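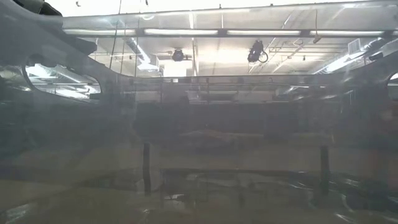

Ticket 761: cell 2, grasp detection drops out on dish and cup sorting
Opened 3 Aug 2019. Site: Sornville. Component: Firkater perception node. Priority: medium.
The sorting routine stops with "no candidate" on items that are plainly within reach. Failure rate is worst on glasses and glazed plates, moderate on plastic tubs, close to nil on folded cloths and wooden spoons. The arm doesn't fault. It goes to the ready pose, waits for a target, times out and asks for an operator. My first suspect is the front panel: the plastic has gone cloudy and scratched, and the four fluorescent strips bloom through it badly enough to wash out whatever is behind. Any view taken through that sheet should be treated as degraded until shown otherwise.

Environment
Controller software: Hindwood build 17
Perception: Firkater, default household model
Gripper: Akbari two-finger, soft pads
Task: pick mixed kitchen items from a tub, place in rack or bin by type
Operator intervention: allowed, logged

Steps to reproduce
1. Load the tub with the standard mixed set.
2. Start the sort routine with all room lights on.
3. Let it run until the first timeout.
4. Clear the timeout without moving the item. The routine usually times out again on the same item.

Expected: a grasp candidate within 700 ms, or a reject with a reason code.
Observed: timeout, reason field blank.

Log, entry 1
Restarted the perception node. No change. Restarted the controller. No change. Checked the network for dropped messages between the two and found none.

Log, entry 2
Ran 160 picks with the default settings to get a baseline. Cloths and spoons went through without help. Glasses were the main source of timeouts. One plate was picked by its reflection, meaning the gripper closed on air a short distance to the side of the rim and the routine reported success. Filed as a separate defect against the grasp check.

Log, entry 3
Turned off the room lights and used a lamp placed low and to one side. Timeouts on plates fell off sharply. Glasses improved a little. This points at glare, but it doesn't separate glare on the items from glare on the plastic, and both changed in the same run. Should have been done as two tests.

Log, entry 4
Repeated with room lights on and the plates dulled with a chalk spray. Plates now detected nearly every time. So the glaze is a large part of it. Glasses were sprayed as well and became ordinary objects as far as the software is concerned. Spraying the dishes is not a fix, as they then have to be washed again.

Log, entry 5
Tried a lower confidence threshold. Timeouts stopped and bad grasps went up. Put it back. A wait for an operator costs less than a broken glass in the tub, and the cleanup takes the cell out of use for longer than any timeout does.

Log, entry 6
Blank reason field traced to the Hindwood side. The perception node sends a code for "depth invalid" and build 17 doesn't have it in the table, so it writes nothing. Added the code. Timeouts on glasses now read "depth invalid" as they should have from the start.

Workaround
Run with the side lamp only. Sort glasses by hand before loading. Leave the threshold at default. Do not count a pick as good on the gripper signal alone until the grasp check defect is closed.

Remaining work
- Replace the plastic sheet and rerun entry 2 with no other change.
- Test a diffuser under the light strips.
- Retrain or swap the household model for clear objects.

Note on scope
The request attached to this ticket asks if the cell is ready to be shown as able to "put away the dishes." It isn't. It can sort cloths, spoons and most tubs without anyone standing there. Plates depend on the lighting. Glasses need a person. I would describe it as sorting dry, matte kitchen items under controlled light, and would leave the word dishes out of the demo sheet.

Status: open, workaround in place. Waiting on replacement sheet.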